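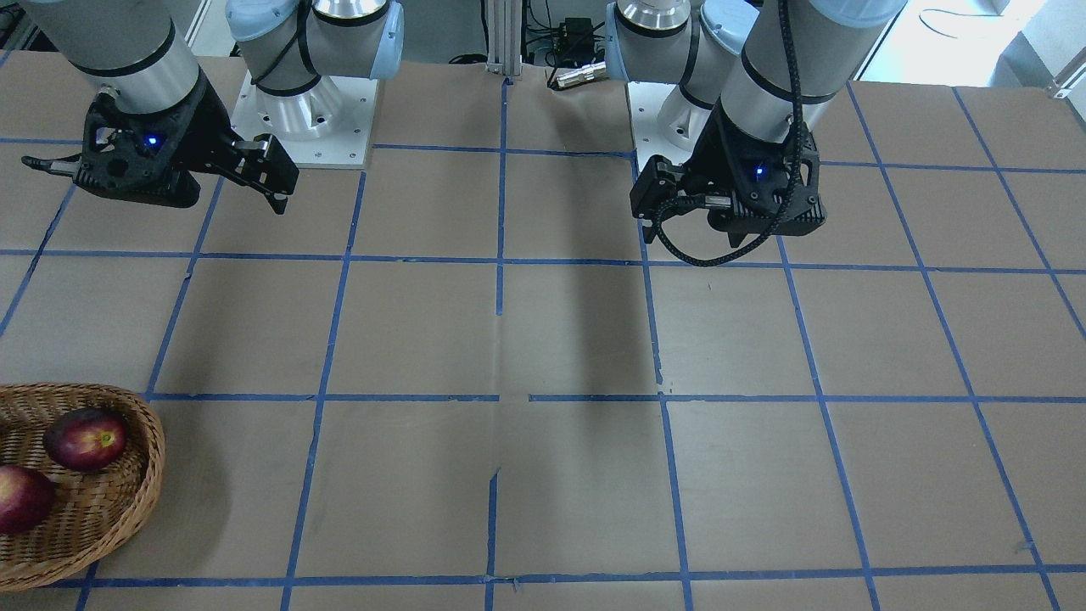 双腕セル ソフトウェア定例 議事録

日付:2018年12月26日
場所:Skirneck 2階 会議室およびセル横
出席:Josué Siqueira(計画・制御)、Wendy Catterall(認識)、Zuweira Akolgo(ツール・ログ基盤)、Birger Bråten(進行)
遠隔:Frøydis Hellström(Lindholm側窓口)
記録:Akolgo

1. 前回議事録の確認

前回分は修正一件で承認。「左腕の待機姿勢を変更済み」とあるのは「変更案をブランチに登録済み」の誤り。mainには未反映のまま。Siqueiraが今回の議題3で扱う。

持ち越しの宿題のうち、座標系の命名規則の統一は完了。左右は画面上の左右によらず、すべてロボット自身の左右で表記する。カメラ画像では右腕が画面の左側、左腕が画面の右側に出るため、注釈ツールの表示も同じ規則に直した。旧ログの読み替えスクリプトはtools/renameに置いてある。読み替えは一方向のみで、逆変換は用意しない。

関節名の接頭辞が旧表記のまま残っている設定ファイルがあれば、起動時に警告ではなくエラーとする。Bråtenから、デモ用の設定が軒並み動かなくなるのではとの質問。Akolgoが事前に確認し、該当するのは停止中の構成だけだった。

2. 認識(Ciltent)

Catterall報告。かごの中のりんごの分割は、二つが接している場合でもおおむね別個体として出ている。問題は以下の三点。

(a) 影の誤検出
左腕が天板の上に張り出していると、中央のマスに細長い影が落ちる。Ciltentの物体候補段がこれを低い確信度の領域として拾い、計画側の占有マップに障害物として渡していた。深度では平面と一致しているので、平面からの高さで棄却する処理を候補段の直後に追加した。閾値は3 mm。Siqueiraから、敷材の継ぎ目と折れの高さがこの値を超える箇所はないかとの質問。Catterallは、継ぎ目付近では点群のばらつきが増えるため、単一フレームではなく時系列の中央値で判定していると回答。起動直後の数フレームは履歴が足りず、棄却が効かない。履歴がそろうまで占有マップの更新を出さない仕様に変える。

(b) マス目を使った外部パラメータの確認
青いテープの格子は設置時の目安として貼ったもので、線は完全な直線ではない。途切れや端のほつれもある。これを校正の基準に使うのは不適切という点で全員一致。ただしカメラがずれたことに気付くための簡易検査としては有用。起動時に交点を検出し、前回の保存値との差が大きければ再校正を促す。差の評価は交点ごとではなく全体の剛体変換で行い、外れた交点は捨てる。
Hellströmより、テープを貼り直した場合に誤って再校正を求め続けるのではないかとの指摘。保存値を明示的に更新するコマンドを用意する。自動更新はしない。

(c) 把持後の見失い
右グリッパがりんごをつかむと、指と金具がりんごの一部を覆い、追跡中の個体IDが別のIDに切り替わることがある。後段の状態機械は新しいIDを「未把持の物体」と解釈し、同じりんごに対して再度の把持要求を出す。把持状態が真の間は、グリッパ先端近傍の検出を新規個体として登録しない、という対処をCatterallが提案。Siqueiraは、把持に失敗した場合に登録が止まったままになる危険を指摘した。指の開度が全閉に達したら把持状態を偽に落とす条件を計画側で追加することで合意。

3. 計画・制御(Wanari)

Siqueira報告。

(a) 片腕動作時の待機姿勢
現行では、右腕がかごに向かう間、左腕は直前の目標の上で停止している。左グリッパは空で天板の上に浮いた状態になり、右腕の経路探索では左腕全体が静的な障害物として残る。かごは手前の隅にあるので衝突の余地は小さいが、右腕が中央のマスへ戻る経路では探索時間が伸びる。
待機姿勢を奥側に移す案では、探索時間の中央値が292 msから275 msになった。改善幅は小さい。一方で議題2(a)の影も中央から外れる見込みがあり、認識側にも利点がある。
Catterallは、影の位置が変わると別のマスで同じ問題が出るだけの可能性もあるとし、待機姿勢の変更と高さ棄却を同時に入れないよう要望。先に高さ棄却だけをmainに入れ、ログを見てから待機姿勢を入れる。

(b) かごの縁に対する接近方向
かごの上側のりんごをつかむとき、指先が縁に近い。Wanariの把持候補生成はかごを箱型の衝突形状で近似しており、楕円の縁に沿った候補がほとんど棄却される。残った候補は真上寄りのものに偏り、手首の可動範囲の端に当たることがある。
衝突形状を楕円の縁と底に分け、縁は細い凸形状の連結で表す。計算量は増えるが、かごの衝突判定は粗い段で先に切れるため影響は小さいと見ている。編み目の凹凸は表現せず、縁の膨らみは余裕量として一律に足す。
Bråtenから、余裕量を設定で持つのか物体モデルで持つのかとの質問。物体モデル側に持つ。設定で上書きできる口は作らない。

(c) ケーブルの扱い
左腕の手首から垂れるケーブルがグリッパの下で輪になっている。自己衝突モデルにはこの輪が入っていない。左腕で低いマスに触れる動作を計画する前に、手首に固定した膨らんだ形状として追加する。保守的すぎると到達できないマスが出るため、形状を入れた状態で全マスの到達可否を一覧にし、次回提示する。

(d) 把持後の持ち上げ
把持完了から持ち上げ開始までの待ち時間は固定値で入っている。Siqueiraはこれを開度の変化率が収まったことを条件にする形へ置き換えたい。Akolgoから、開度の周期は制御周期より遅く、変化率を素直に差分で取ると階段状になるとの補足。フィルタはドライバ側ではなく把持判定ノードに置く。固定の待ち時間は上限値として残す。

4. セル横での確認

会議を中断し、セルで右腕の接近から把持までを計画ノードの段階実行で確認した。左腕は空のまま現行の待機姿勢。右グリッパがかごの縁で上側のりんごをつかんだ段階で停止し、各ノードの内部状態を読み出した。

確認した項目:
・把持状態フラグの出力元が一つであること。旧ノードが残っていると二重に出るため、起動ファイルから削除済み。
・停止中も占有マップの時刻が進むこと。進まない場合は監視ノードが古い地図として計画を拒否する。
・段階実行の再開時に、経路の残りが現在の関節角から再計算されること。

三項目とも想定どおり。再開時に速度の上限が段階実行用の値から通常値に戻らない件をBråtenが指摘。Siqueiraがその場で再現し、パラメータの復元が終了処理にしか書かれていないことを確認した。再開処理にも追加する。
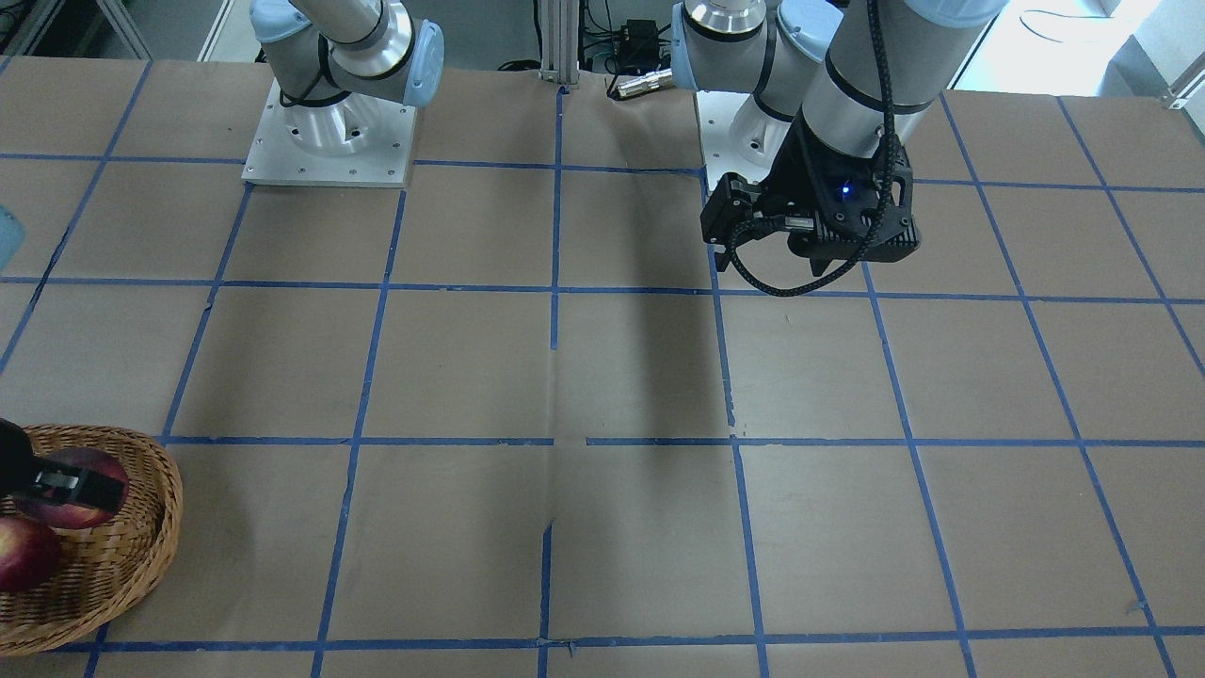 5. ログ基盤・ツール

Akolgo報告。

(a) 再生ツール
記録済みの画像、深度、関節角、グリッパ開度をCiltentとWanariに流し、現行ブランチの出力と過去の出力を比較する。現在の回帰セットは3410区間。区間は把持要求の発行から把持状態の確定までを一単位とする。
比較は把持候補の順位まで見ていたが、乱数の種が違うと順位が入れ替わり、差分の大半が無意味だった。種を区間ごとに固定し、比較対象を選択された候補と衝突判定の結果に限る。順位は任意出力に回す。

(b) 時刻合わせ
カメラと腕のドライバで時刻の付け方が異なる。カメラは受信時刻、腕は送信元の時刻を使っており、腕が動いている間だけ手先と画像がずれて見える。静止中の検査では見つからなかった。カメラ側を露光時刻に合わせる。ドライバが露光時刻を返さない構成では、遅れを固定値として設定ファイルに書き、値がない場合は起動を止める。
Hellströmより、Lindholmの構成は後者に当たるため、遅れの測定手順を文書で受け取りたいとの依頼。腕を往復させ、関節角から求めた手先位置と画像上の手先位置の相互相関で求める手順をAkolgoが書く。

(c) 注釈の命名
左右の規則変更(議題1)に伴い、注釈ファイルの版を上げた。旧版を読み込んだ場合は自動変換せず、警告を出して終了する。黙って変換すると左右の取り違えが後で見つけにくい、というのがCatterallの意見で、異論なし。

(d) ディスク
深度の圧縮を有効にした。可逆方式のみ。書き込み側の負荷で記録が落ちないかは、記録ノードの待ち行列長を監視項目に加えて見る。

6. Lindholmからの要望

Hellströmより二件。

一件目。計画失敗時の理由を機械可読にしてほしい。現状は文字列のみで、到達不能と衝突と時間切れの区別が受け側でできない。Siqueiraは列挙型の追加に同意。既存の文字列は残す。時間切れのうち、候補が一つも生成されなかった場合は別の値とする。

二件目。対象物の追加手順を簡略化したい。現状では物体モデル、衝突形状、把持候補の設定が三つのファイルに分かれており、名前の不一致に実行時まで気付けない。ファイルの統合は影響範囲が大きいため見送り、先に検査コマンドを用意する。検査は名前の対応、単位、衝突形状の閉じ方の確認まで。把持可能かどうかの検査は範囲外とする。
Hellströmは検査コマンドで当面足りると回答。統合の要否は1月の定例で再度議論する。

7. 決定事項

・高さによる影の棄却をCiltentのmainに入れる。待機姿勢の変更はその後。
・青いテープの格子は校正に使わず、ずれの検査にのみ使う。保存値の更新は手動。
・把持中はグリッパ近傍の新規個体登録を止める。全閉で解除。
・かごの衝突形状を縁と底に分割する。余裕量は物体モデルに持つ。
・再生ツールの比較対象を、選択された候補と衝突判定に限定する。
・計画失敗の理由を列挙型で返す。

8. 宿題

Catterall:履歴不足時の占有マップ更新停止。近傍登録の抑止。格子検査の保存値更新コマンド。
Siqueira:段階実行の再開時の速度上限の復元。全閉条件の追加。かごの衝突形状。ケーブル形状の追加と到達可否一覧。失敗理由の列挙型。
Akolgo:再生ツールの種固定。遅れの測定手順書。検査コマンドの初版。記録ノードの待ち行列長の監視。
Hellström:Lindholmで使用中のカメラドライバの版を連絡。失敗理由の列挙値案に対する意見。
Bråten:回帰セットの実行機の割り当て。待機姿勢変更を入れる時期の調整。

9. その他

起動ファイルの整理で、デバッグ表示が既定で無効になった。必要な場合は引数で有効にする。

左腕を使う配置動作は今回の議題に含めず。ケーブル形状の件が片付いてから議題に上げる。

次回は1月、同じ会議室。日程はBråtenから連絡する。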